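Setting Up Your First Email Campaign in Clolau
Section 4: From contact list to first send

Okay, so by now you have an account, you've confirmed your sending address and you've clicked around the dashboard enough to know where the big green button is. Good! This section takes you through the first real campaign. I wrote it with a cup of coffee next to me and the screen open on the other side, doing every step as I typed it, so if your screen looks different from what I describe, check that you're on the Standard plan and not the Trial (the Trial hides the Audience tab until you've added a company name, which drove me up the wall the first time).

Give yourself 40 minutes. You can do it faster, but you'll want a bit of slack for the proofreading.

Before you start

You need:
- your contact list as a CSV file
- one landing page that's already live
- a logo in PNG format
- a postal address for the footer

Caution: Only import people who have agreed to hear from you. I know how tempting that old trade show spreadsheet looks. Leave it where it is. Clolau will pause your account if too many people mark you as spam, and getting it un-paused means writing to support and waiting.

4.1 Import your contacts

1. Open Audience, then Lists, then New List.

2. Give the list a name you'll still understand in October. I used to call mine things like "main" and "main new" and then had to open every one of them to see who was inside. Now I go with source plus topic, so "Webinar signups, pricing" or "Store checkout, newsletter box."

3. Click Upload File and pick your CSV. The first row has to be column headings. If your file comes out of Emulov, delete the two blank rows it puts at the top, or Clolau will treat the whole thing as one long unnamed column.

4. Match the columns. Email is the only one you have to match, but do First Name too while you're there.

5. Click Import and wait for the summary. My test list had 1,287 rows and the summary flagged 111 of them as duplicates. It keeps the oldest copy of each contact and throws out the newer one. If you'd prefer it the other way around, tick Keep Most Recent before you import. There's no way to switch afterward short of deleting the list and starting over.

Note: Unsubscribed contacts stay unsubscribed even if they turn up in a new file. Please don't try to get around this by making a second account (Régis Brunet on our support desk has seen every version of that trick and he will find you).

4.2 Build a segment

You could send to the whole list. Lots of people do, and the numbers are usually meh. A segment is just a slice of your list that shares something, and even a very plain one helps.

1. Inside your list, click Segments, then Create.

2. Choose a condition. For a first campaign I like "Joined in the last 90 days," as those folks still remember signing up.

3. Add another condition if you want to. Pay attention to the little All/Any switch on the left! With All, a contact has to meet every condition. With Any, one is enough. It defaults to Any, and I've sent a "welcome" offer to customers of six years that way.

4. Hit Preview and scroll through the names. If you see your own address in there, great, you'll get a copy.

5. Save.

4.3 Write and lay out the message

1. Go to Campaigns, New, Email. Pick the One Column template. The fancier ones are lovely, but they take more fiddling on a phone screen and we're not doing that today.

2. Fill in the subject line. Keep it short and say what's inside. "Our spring price list is up" will do fine. I stay away from all caps and from fake replies that start with "Re:", and I'd ask you to do the same, mostly for the sake of your own reputation.

3. Fill in the preview text right below it. People skip this field all the time, and then the inbox shows "View this email in your browser" next to their carefully written subject. A sentence that picks up where the subject leaves off works well.

4. Drag in a Text block and write your message. Write it like you'd write to one customer. Two or three short paragraphs, one thing you'd like them to do, done.

5. Drag an Image block in under your opening paragraph. Drop your file onto it, then set Width to Fill Column and Corners to Square. Type a plain sentence into the Alt Text field for readers who have pictures turned off.
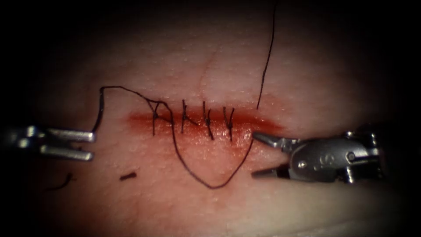 6. Add a Button block and paste in the link to your landing page. Open the link in a private window first. If it asks you to log in, it'll ask your readers to log in too.

7. Change the button label from "Click Here" to whatever happens next: "See the price list," "Save my seat," that sort of thing.

8. Check the footer. Your postal address and the unsubscribe link both need to be there. The template puts the link in for you, and you can restyle it, but you can't remove it (and if you color it to match the background, the checker in 4.5 will complain).

Note: If you paste text in from a word processor, use Paste as Plain Text. Otherwise the fonts come along for the ride and your message ends up in three different sizes.

4.4 Turn on tracking

1. Open the Tracking panel on the right.

2. Leave Opens and Clicks on. I wouldn't get too attached to the open figure, though. Some mail apps load everything in advance and count as opens when no person has looked at a thing. Clicks are the ones I watch.

3. If you have Sikora connected for your website stats, switch on Tag Links. Clolau adds the campaign name to each link so the visits show up under Email in your Sikora reports. Use lowercase and hyphens in the campaign name, because Sikora treats "Spring-Prices" and "spring-prices" as two separate campaigns and you'll be adding them up by hand.

4. Skip Revenue for now. It needs a snippet in your checkout page and that gets its own section later in this guide.

4.5 Test it

Please don't skip this one! I've sent out a message that greeted everybody as "Hi FIRSTNAME," and it took a long while to live down.

1. Click Send Test and enter your own address plus one other person's. A coworker is ideal. Lucienne Texier reads mine, and she catches the wrong dates I've gone blind to.

2. Open the test on a computer and on a phone.

3. Click every link, the logo included.

4. Look at the greeting. If First Name is empty for some contacts, go back to the Text block, click the name tag and fill in a fallback such as "there" or "friend."

5. Run the Checker from the top bar. Red items have to be fixed before you can send. Yellow ones are advice. I ignore the yellow one about exclamation marks, as you've probably guessed.

Caution: A test message doesn't have a working unsubscribe link. It goes to a sample page. If your coworker clicks it and panics, tell them nothing happened.

4.6 Schedule and send

1. Click Next, choose your segment under To, and read the recipient number out loud. Does it sound right? If you were expecting a small slice and it's showing the full list, you've picked the list and not the segment.

2. Under When, choose Schedule. I like 10 a.m. for business readers and early evening for shoppers, but try your own and see.

3. Check the time zone. Clolau uses the one in your account settings, and new accounts start out on the Wellport office clock until you change it.

4. Click Confirm. You have until two minutes before the scheduled time to cancel, using the Pull Back link on the campaign page. Once it's going out, it's going out.

If something looks off

The campaign says "Held." Your sending address isn't confirmed, or the confirmation expired. Go to Settings, Senders, and click Resend.

The recipient number is lower than your segment. Clolau leaves out unsubscribed and bounced addresses at the last step. Hover over the number for the breakdown.

The logo looks fuzzy. Upload it at twice the size you want it shown and set the display width in the block.

Links show no clicks after a day. Open the campaign and look under Tracking. If Clicks is off, it can't be switched on after sending, so duplicate the campaign and turn it on for next time.

Reports start filling in a few minutes after the first messages go out, and Section 5 covers how to read them.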